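Print this page | E-mail this page
Home | Guides | Set-up | Support | Contact
By Vasilis Karagiannis
Friday, September 18, 2026

Section 4: Running the practice house before you trust the arm

The Bunard kit comes with Grundelitz, a simulated house where the arm can try household jobs before it goes near your own counters. Codance, which sells the kit here, calls this step optional. I wrote this guide for our buyers' group after setting up the kit myself, and I'd treat the step as required.

You'll need 53 gigabytes of free disk space. The leaflet's figure is lower and doesn't count the saved views.

1. Plug in the control box and leave the arm's own power switch off.

2. Open Grundelitz and choose House, then Kitchen Side.

3. Set the random layout number to 691. Any number will do, but write it down or you won't get the same room back.

4. Turn on Save Views and press Run.

Caution: Check the light on the arm's base before pressing Run. The program says it can't move the real arm in practice mode. I still keep the arm switched off.

5. When the run ends, open the Views folder. Look at the saved views one by one before you read the score. 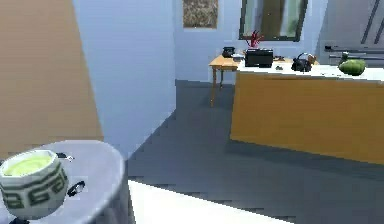
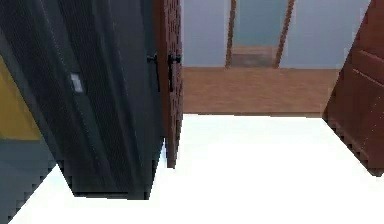
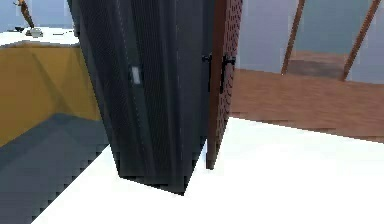

6. Open the run report. You want the line marked Contacts, well below the large green score at the top.

7. If Contacts is anything but zero, lower the speed by one step and run the same layout again. Don't change the layout number at this point. An easier room will flatter the result.

8. Once you have a clean run, try at least two other layouts. Mine passed 691 and then failed 758 at the same speed, so I wouldn't put much faith in a single pass.

Note: The brochure claims that practice results "carry straight over" to your home. I found nothing in the box to back that up. The practice floor is perfectly level, and mine isn't. Colours and lighting will differ too. A good score tells you the settings aren't hopeless, and I'd stop there.

9. Save your settings under a new name. The Save button writes over the factory file without asking.

If the program stops with error 1487, close it, unplug the control box and start again at step 1. The help line told me to reinstall everything. That took over an hour and the error came back the next morning.

Codance also offers the Ní Mhurchú add-on, a paid pack of extra rooms. I'd hold off until you've worked through the rooms you already have — there are plenty, and the trial version of the pack only changed the furniture for me.

10. Switch on the arm, keep the stop button within reach, and go to Section 5. Start at the lowest speed, whatever the report recommends.

Print this page | E-mail this page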